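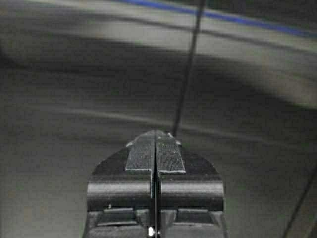
Okay, so you have a wrist camera kit and an arm to bolt it to, and you want footage you can use. I've been running the Plulia kit since March, first on my own bench and then on a bigger space I get to share with Kári Arnardóttir, and I've set it up enough times now to have opinions. It costs $282 without the arm bracket. I paid for mine.

Before you start

Charge nothing, there's no battery. You need the camera head, the bracket (mine is the Luangrath one, the Plulia bracket flexes too much for my taste), the long cable, a hex key and 35 minutes. The first time I took most of an afternoon, but I was also eating lunch.

Step 1. Close the fingers

Bring the gripper all the way shut before you fit the bracket. You're lining the camera up with the slit between the fingers, and that's so much easier when the slit is thin! Tighten the two side screws halfway and leave the top one alone for now.

Step 2. Aim it

Open the live view and tilt the head until you can see both fingertips and a good stretch of whatever is past them. I like the tips near the middle of the picture. Kári likes them lower, so she gets more of the room, and for driving around she's probably right. For picking up small stuff I want to see the pads.

Now do the top screw. Check the view again, because it always creeps a little.

Step 3. Cable

Leave a loop at the wrist big enough for a full turn, then clip the rest along the arm. The clips in the box are okay. I swapped mine for Clesaswood ones, which hold better and come off without a fight.

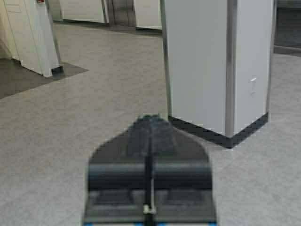 Step 4. A slow test run

Pick a starting spot with some open floor and set the speed to 3. Then go toward something big with a clear edge, a wall or a column, and stop well short. Watch the edge on the live view while you move. If it stays crisp at that speed you can go up a notch. If it's already smearing, go into the camera menu, turn off auto exposure and shorten the shutter yourself. The picture gets darker, and I'd take dark over mush any day.

Do the same thing turning in place — that's where this camera struggles most. Fast turns blur the background badly no matter what I set, and the older Dutel head I had was better at it.

Step 5. Save the profile

Hit Save twice. Once stores it on the computer, the second time writes it to the head. I missed that and lost my settings after a restart. My saved runs are up to 2,074 clips now and the folder names are still terrible, so name yours early.

Would I buy it again? Yes, with the other bracket. If your work is mostly quick turns, try to borrow one first.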